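April 1, 2024

Plultden build, hub area. Continued from the March pages.

Vendor menu in the Dobre hub still drops the first input after a mission return. Reproduced on 3 of 3 clean saves. Steps: accept hunt from the board, abandon, reload into hub, walk to the smith, press confirm. Dialogue opens, cursor does not move until the second press. Does not happen if you talk to the quartermaster first.

Marius Ene thinks the input lock from the loading screen is released one state too late. I added a log line at release and at menu open. Menu open comes first. Moved the release into the hub spawn event and the smith menu now responds on the first press. Have not tried it with two players in the hub.

Currency cap: wallet stops at 1000 as designed, but the quest reward popup shows the uncapped sum. Cosmetic only. Left it, ticket is open under Anca Rusu.

Gerkden (second hub) loads the wrong music layer if you enter by fast travel. Walking in from Kestley is fine. The zone trigger sits past the fast travel spawn point — needs either a bigger volume or a call on spawn. I prefer the call. The volume would overlap the canteen and retrigger when you eat.

NPC pathing: the handler still clips the stairs. Nav mesh rebuilt, no change. Suspect the stair collision was exported at the old scale.

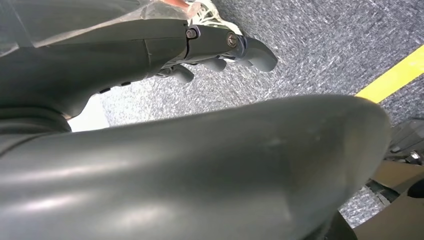
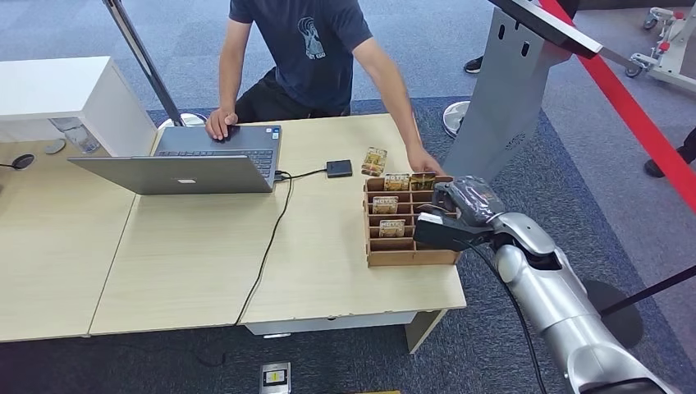 Open items

Two-player test of the input lock change.
Spawn call for the Gerkden music layer, then retest fast travel from each camp.
Ask Anca whether the popup should clamp or show the overflow in gray.
Re-export stair collision and compare against the March mesh.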